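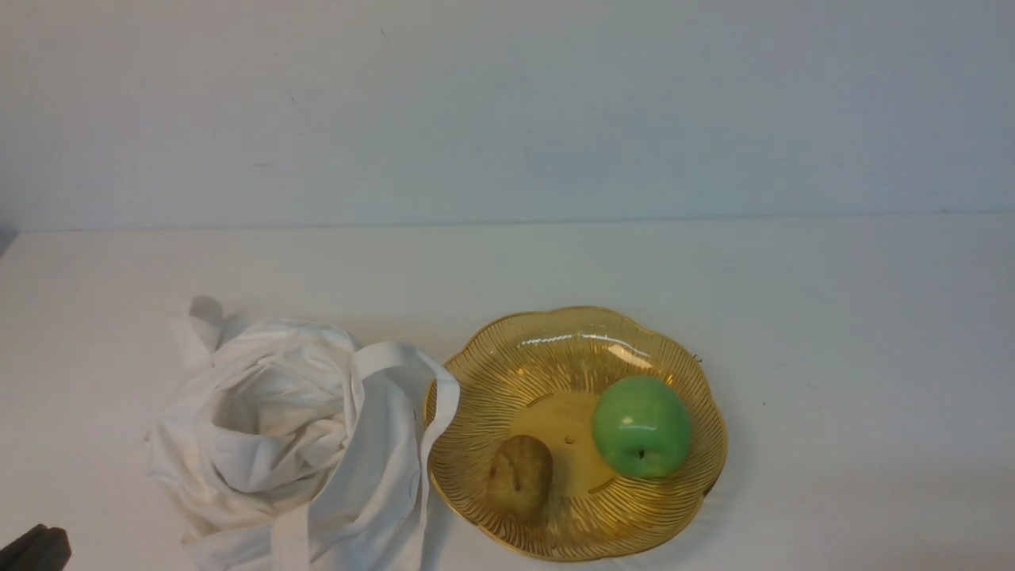 Por Zulmira Peixoto

5/6/15 - Los vecinos de Privville que todavía salen de la tienda con las manos llenas de bolsas de plástico tienen desde esta semana una alternativa bien cerca de casa. La biblioteca del barrio ha puesto en marcha un préstamo de bolsas de tela que funciona igual que el de los libros: se pide en el mostrador, se usa para la compra y se devuelve cuando a uno le viene bien, sin multas ni plazos.

La idea salió de Souad Bouazza, que lleva media vida cosiendo y que en abril empezó a pedir sábanas viejas a las familias de su calle. Esperaba reunir unas pocas y acabó con el pasillo de casa lleno - «mi marido ya no encontraba la puerta», cuenta entre risas -, así que pidió ayuda al taller de costura de la calle Cordeiro, donde la recibieron con café y con dos máquinas libres.

De aquellas tardes han salido más de 200 bolsas, casi todas blancas o de rayas, con asas largas para llevarlas al hombro. Pueden lavarse a máquina con la ropa de cama, y el taller se ofrece a repasar las costuras que se suelten con el uso.

Eduardo Torres, que tiene la frutería de la plaza, ha colgado un cartel junto a la caja y regala un limón a quien llegue con su bolsa de tela. Dice que las clientas más mayores se han apuntado enseguida, porque les recuerda a la talega del pan de sus madres, y que a los jóvenes les está costando un poquito más acordarse de traerla.

Quien quiera donar tela puede dejarla en la biblioteca por las mañanas. Se agradece sobre todo el algodón, limpio y planchado si puede ser, y también el hilo blanco, que se acaba muy deprisa.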